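Overnight bus to Oron: booked seat or open ticket?

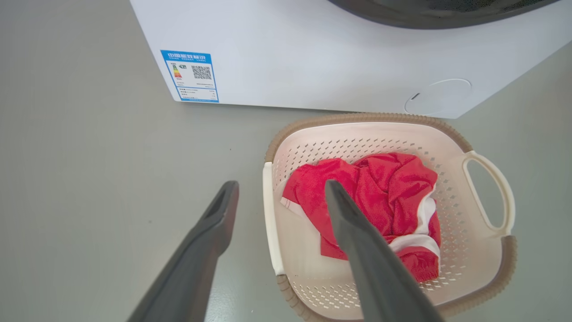 I have to get from Mocanu to Oron on a Friday night in October, with one large bag. The operator sells a numbered seat and an open ticket that is 1,000 cheaper. Does the open ticket guarantee boarding on the night coach, or only on the day ones? The border stop is at Unard, if that matters.
Hélène Sawatzky

Sheldon Leclerc
Open tickets are valid on any departure but are boarded after numbered seats. The night coach is route 442 and it fills up on Fridays. If it is full, your ticket rolls over to the first morning coach with no refund of the difference. I paid 3,122 for a numbered seat, large bag included. At Unard everyone gets off with hand luggage; hold bags stay on board unless customs asks for them. Keep your passport out of the hold.

Lise Charbonneau
Just take the train

Brock Zacharias
Agree with Sheldon. One correction: the open ticket covers 2 small bags and no large one. You pay for that at the counter, cash only.

Comments

Nataša Hoxha: Train doesn't run past Lino at night.

Hélène Sawatzky: Booked a numbered seat. Thanks.

Contact us | © Travel Help Board | Back to top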